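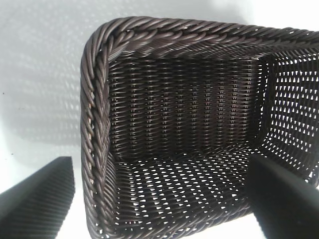

Woven basket at the gripper station, one finger either side of the rim.

Trip notes, Zundport open day, September 15, 2021

Typing this up quick before I lose the thread. Went to the Zundport open day to look at arms for our packing room. We do gift hampers, woven baskets mostly, and the baskets are the bit everyone says can't be done. So that's what I asked to see.

Parking was a mess. Follow the signs for Fuchs next door, not the Zundport ones, they send you round to a locked gate. Sign-in at the side entrance, hi-vis handed out, closed shoes checked. Coffee was fine.

First hall was all cartons and totes. Fast, tidy, not our problem. Skipped most of it. Second hall had the smaller arms on benches, and that's where I spent the rest of the morning.

The basket bench. Dark brown synthetic rattan, rectangular, thick twisted rim, on a bright white surface. Very close to our large hamper base. Two black fingers, the left one with fine ridges on it like a grip pad. Left finger outside the rim, right one reaching over the inside. Camera sits down at the wrist so it sees pretty much what's in the photo.

Asked about the holes. Light comes straight through the weave on the floor and the side wall, and I wanted to know if that upsets the camera. Answer was that it depends on the bench, and that we should budget for lighting as a seperate line. Nobody had mentioned lighting in any quote so far. Writing that down in capitals when I get home.

Also asked about shadows from the weave. Same answer, more or less. They suggested we send our own baskets in for a trial before signing anything. Good idea, and we should do it with the worst ones from the August delivery too, the ones with the wonky corners.

Costs, as far as I got them:

Gripper with standard fingers, $2599. Arm not included, obviously.
Spare finger pads come in packs of 8. Price on request, so chase that.
Lead time on the gripper is 6 weeks if it's in the country, longer if not. They wouldn't say how much longer.
Trial with our own baskets - no charge for the first one, after that it's by the day.

Arm itself is the big number and I don't have it in writing yet. Two ways to go. Buy outright, or lease with service rolled in. Leasing looks dearer over the full term but we wouldn't need a lump out of this year's equipment money, and the service visits are covered. I lean lease. Would like to see both on one page before anybody decides.

Things that don't show up on the quote and should:

Lighting, as above.
Guarding or a scanner, depending what the risk assessment says.
A proper bench. Ours are not level. We all know which one.
Someone's time to look after it. Not full time but not zero either.
Training, which they run on site at Zundport, travel at our cost.

Had a look at the Risport stand as well, they had a table in the foyer. They do vacuum cups. Didn't fancy it for open weave, too many gaps to get any suction. Might suit the lids and the flat boxes though, so I took a brochure. Unel do the software that ties into the label printer. Demo had a queue out the door and I only caught the end of it. Ask for a call.

Tour of the workshop after lunch. 73 of us signed in, split into groups, ours was the last one through and a bit rushed. Saw the repair area and the parts store. Parts store was reassuring, plenty of shelving and it all looked labelled. Was told most finger and cable swaps can be done by the customer. Want that in the service agreement, what we can touch and what voids the warranty.

My take on timing. Don't order before the Christmas run. We'd be putting it in during the busiest stretch of the year and it would sit under a sheet. Book the trial now, get the arm quote and the lease quote side by side, put lighting and bench in the same request, and aim to install in the quiet bit after new year. If the trial on the wonky baskets goes badly we start with boxes and lids and leave baskets by hand for another season.

To chase:
Written price on the arm, both options
Pad pack price
Trial dates, and how many baskets to send
What lighting they'd reccomend and who supplies it
Unel call

Brochures are in the tray by the kettle. Please put them back after.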